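Valtby Shared Kitchen: Frequently Asked Questions

Where is the kitchen?
On the ground floor of the Thorlacius building in Flendon, with the entrance on the parking lot side. The front door on the street belongs to the dental office and they can't let you in.

Who can rent it?
Anyone who makes food to sell or give away and holds a current food handler card. Most of our renters are bakers, caterers and people who sell at the farmers market. You don't need to live in Flendon. We don't rent for birthday parties or private dinners.

How much space is there?
The kitchen is 780 square feet, not counting the dry storage room. It has 21 feet of counter along the two long walls. The island is extra.

What does it cost?
Rates are posted on the booking page and change once a year, in May. You pay for the hours you book, including setup and cleanup. There is a two-hour minimum.

Do I need insurance?
Yes. Send us a certificate of general liability insurance before your first booking. If your policy runs out, your account is paused until we get the new one. Bookings you have already paid for are moved, not refunded.

What equipment is included?
Two convection ovens, a six-burner range, a floor mixer, a reach-in fridge and a reach-in freezer. Sheet pans and mixing bowls are on the open shelves. Bring your own knives, piping tips, thermometers and towels. The mixer needs a short lesson before you use it the first time. Ask for one when you book.

Can I use the trays?
Yes. Trays are shared and don't need to be reserved. Use them for carrying and sorting. They don't go in the oven, and they don't leave the building, even overnight.

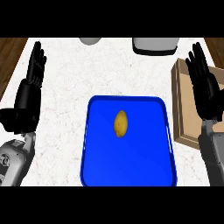 Blue tray on the counter.

Can I put hot pans on the counters?
No. Use a rack or a trivet. Don't cut directly on the counters either. Cutting boards hang next to the hand sink, and the green ones are for produce only.

Can I store ingredients between bookings?
You can rent a shelf in dry storage or a bin in the fridge by the month. Label everything with your business name and the date. Unlabeled food is thrown out at the end of the day. We can't store raw meat for anyone between bookings.

Is the kitchen nut-free?
No. Other renters use nuts, wheat, dairy and eggs, and we can't promise that any surface or tool is free of them. Please say so on your own labels if your customers need to know.

How clean do I have to leave it?
As clean as the checklist by the door asks for. Wash, rinse and sanitize what you used, sweep and mop, and take your trash and cardboard to the dumpsters. Grease goes in the drum outside, never down the drain. If the next renter finds the place dirty, you are charged a cleaning fee.

How do I get in?
Your door code comes by email the evening before. It works from 10 minutes before your booking until 10 minutes after.

What if I need to cancel?
Cancel at least two days ahead for a full credit. After that there is no credit unless somebody else takes the slot.

Is Mustari Catering part of Valtby?
No. They rent from us like everyone else. For menus and orders, contact them directly.

Can I see the kitchen first?
Yes, tours are free and take half an hour. Use the form on the contact page and list a few times that work for you.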